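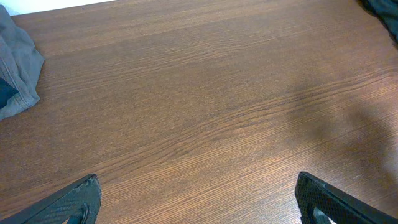

Section 5. Setting up the wrist camera and the cloth pick routine

These notes cover the Rallent gripper kit as sold by Prondow. They were written by Comfort Alhassan for the Mostyn workshop after the October install, and they replace the quick start card, which promises "folding in minutes." Allow an afternoon.

Before you start

Firmware 338 or later is needed. The card says any version will do. Ours shipped with an older one and would not save the camera offset.

5.1 Mounting and first view

1. Power down the arm and wait for the status light to go out.
2. Seat the camera bracket and tighten both screws by hand, then a quarter turn with the key supplied.
3. Power up and open the fingers fully from the Tool menu.
4. Check the live view. Both fingertips should show at the bottom, with clear table between them. If only one shows, the bracket is crooked. Go back to step 2.

Note: The setup wizard reports "View OK" with the bracket visibly off. Trust your eyes over the wizard.

5.2 Table check

5. Run Surface Scan with the middle of the table bare. Garments may stay at the sides.
6. Look at the scan result. Strong wood grain and soft shadows can both come back marked as fabric edges. Prondow describes the software as "surface independent." We have not found it so.
7. If false edges appear, lower Edge Sensitivity to 26 and scan again. Still there? Move the lamp or use a plain mat.

CAUTION: Do not run Auto Pick while false edges are showing. The fingers will close on the tabletop and may trip the force limit.

5.3 First pick

8. Place one garment in the work area, folded, with a thick seam facing the gripper.
9. Select Pick, Single, Slow.
10. Keep one hand at the stop button for at least the first 7 picks.

Note: Dark cloth lying on other dark cloth is often read as one piece. The sales sheet claims automatic layer separation. Until Prondow can show us that on a mixed pile, separate items by hand.

For the Prusgate controller, skip step 9 and see Section 6. The menu names are different there and the slow setting is hidden under Service.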